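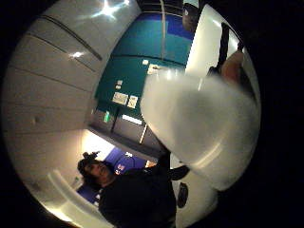 Gloss or satin on old drawer fronts – yellowing question
Forum: Decorating and Finishes
Page 1 of 1

jsafavi_kurmont
Joined: March. Posts: 5

I have a run of white drawers and tall cupboard doors in a back bedroom, softwood, last painted with an oil-based gloss by the previous owner. The ones facing the window have stayed white. The ones in the alcove have gone the colour of weak tea. I want to repaint the lot and not do it again for a good while.

Two questions. Is a water-based gloss hard enough for drawer fronts that get knocked daily? And do I need to strip, or will a sand and an adhesion primer do?

Jamshid

stivbridge_brushes
Posts: 1,082

Yellowing in the dark is normal for alkyd resin. Daylight bleaches it back, so alcoves and the insides of doors always go first. Tape a piece of card over half of a window-side door for a month and you will see the difference.

No need to strip if the old coat is sound. Test with a crosshatch: cut a small grid through to the wood with a sharp blade, press masking tape on, pull it off sharply. If squares come away with the tape, strip. If they stay, wash with sugar soap, rinse, sand with 180 grit until the shine has gone everywhere, vacuum, wipe down, prime.

If the house is old, use a lead test kit before any dry sanding.

Ibsa Seyoum
Posts: 556

Agree on the crosshatch. Disagree on 180 for the whole job. I key the old gloss with 180 but de-nib between coats with 320, otherwise the scratches show through under a side light, and gloss shows everything.

On hardness: water-based is dry to touch quickly and stays soft for weeks. Leave drawers slightly open overnight for the first fortnight or the edges will stick to the carcass and pull paint off.

jsafavi_kurmont

Thanks both. Crosshatch done on three doors, no squares lifted. Lead test negative. Is satin any more forgiving?

stivbridge_brushes

Yes. Less reflection, so you see fewer brush marks and dents. It marks a bit more easily round the handles.

birthe_s
Posts: 20

I would go the other way and stay with oil. I did our hall cupboards in Lusimico water-based gloss and they never reached the same level of shine. The brush marks set before they had time to flow out. Oil levels properly. Yellowing is a price I can live with.

Ibsa Seyoum

That is an application problem. Thin coats, synthetic brush, do one panel and leave it alone. Going back over it after two minutes is what leaves the marks. A little conditioner helps in a warm room.

birthe_s

I used a synthetic brush and I used conditioner. The room was at 17 degrees. The finish was flatter than oil, and the tin said "high sheen".

Ibsa Seyoum

Sheen wording varies between makers. Look for the gloss figure at 60 degrees on the data sheet and compare that. The word on the front of the tin tells you very little.

ZohrehJ

Adding a result, as I finished a similar job last month. Tall white unit, Babaei water-based gloss, one coat of adhesion primer and two top coats, 4 inch foam roller then laid off with a brush.
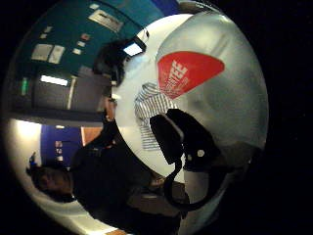
Other end, normal mess. Not much to see of the paint in this one, sorry.

Coverage was about 5 square metres from what I had left in the tin, a bit under what was claimed. The grooves between panels are the slow part. Cut those in first with a half-inch brush and roll the flats while the edge is still wet. Where I left it too long I got a visible line, and had to sand back and redo that panel.

stivbridge_brushes

Was the primer tinted?

ZohrehJ

No, plain white. Going over cream, two top coats were enough. Over dark wood I would have wanted a third.

jsafavi_kurmont

Going with water-based satin. One more thing – handles off, or mask?

birthe_s

Off. Masking round a handle leaves a ridge, whichever paint you use.

Ibsa Seyoum

Off, and put the screws back in the holes by two turns while you paint so they don't fill. On that we agree.

shahla_t

Does any of this apply to melamine doors or only painted wood? Mine are factory finish and peeling at the bottom edge.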